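Home Stories Essays Archive Submit About

The Stone at Tatdale

27th August

The bus to Tatdale left me at the bridge, and from there I could already hear the pipes. There were several bands tuning at the same moment, each in its own corner of the field, so the sound was like a big animal that cannot find a comfortable way to lie down. I had my shoes in one bag and my lunch in the other. I was forty-one years old and I had come to throw a stone.

I must explain how a person from a warm country comes to this. When I moved to Okby for work, I knew only my landlady. She took me to the games in my first summer because she did not want me to sit alone in the kitchen. I watched the heavy events for the whole afternoon and forgot to eat. The men and women who threw were not like athletes on television. One of them had a bandage on his knee made from a tea towel. When the stone left the hand of the last woman, it made no noise at all, and then it made a noise I felt in my feet.

In March I started to practice. I found a stone by the river behind the Savier works and carried it home in a shopping bag, which broke. I threw it in the yard, early, before the neighbors were up. My landlady put old carpet over her bean rows and said nothing about it.

At Tatdale the entry table was under a striped tent. The woman there gave me the number 124 and two safety pins. She asked what club I was from, and I said "the yard," and she wrote it down.

We were nine in the women's class. Most of them had thrown together for years, and they talked about somebody's wedding and about a road that was closed. I stood a little apart and pretended to study the dancers on their platform. A small girl was dancing over the swords with such a serious face that I became ashamed of my own nerves.

The stone of Tatdale is called the Dalgleish, after the farm where it was dug out. It is gray, with one flat side, and the flat side is colder than the rest. When my turn came I put it against my neck as I had done all spring with my own stone, but this one did not know my neck. It slipped. I took it again. The steward waited with his little flag and looked politely at the hills.

My first throw was bad. My second was a foul – I stepped on the wooden board, and I heard the groan of the people on the grass, a friendly groan, the kind you make for a child who drops an ice cream. Before the third I wiped my hand on my skirt and thought about the carpet on the beans.

It went. I cannot say it better. It left me, and for a short time I had nothing in my arms and nothing in my head.

I came seventh.

After the prizes the bands marched together, and the announcer told us there were 3000 people on the field. I did not feel like going straight back to Okby, so I took the evening train to the city, where I had an aunt's small gift of money to spend, and I asked at a hotel for a room on a high floor.

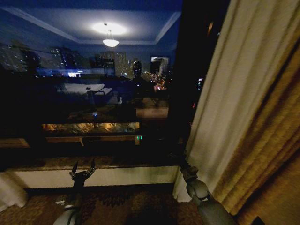 City lights after dark, from the window of a high room.

The room was number 743. I washed my hands three times and there was still grit under one nail. I left it there. I sat on the bed with my shoulder aching and tried to find the sound of the drums again under the sound of the traffic, and for some minutes I believed that I had it.

Then I telephoned my landlady, although it was late.

"Well?" she said.

"Seventh," I said.

"Out of how many?"

I told her. She was quiet, and I could hear her radio, and the spoon going round in her cup.

"The beans are coming up through the carpet," she said. "You will have to find somewhere else for next year."

I said I would look for a place by the river. She told me to bring back the pins, because she was short of pins.

2 comments

heatherbank: My mother threw the stone when she was young and she also practiced in the yard, but we had hens. I read this to her on the phone and she wants to know how heavy the Dalgleish is.

lowroad_piper: Good story. The part about the bands tuning is right, it is the best sound of the day for me and my wife always goes for tea until it is over. I would like to read about next year.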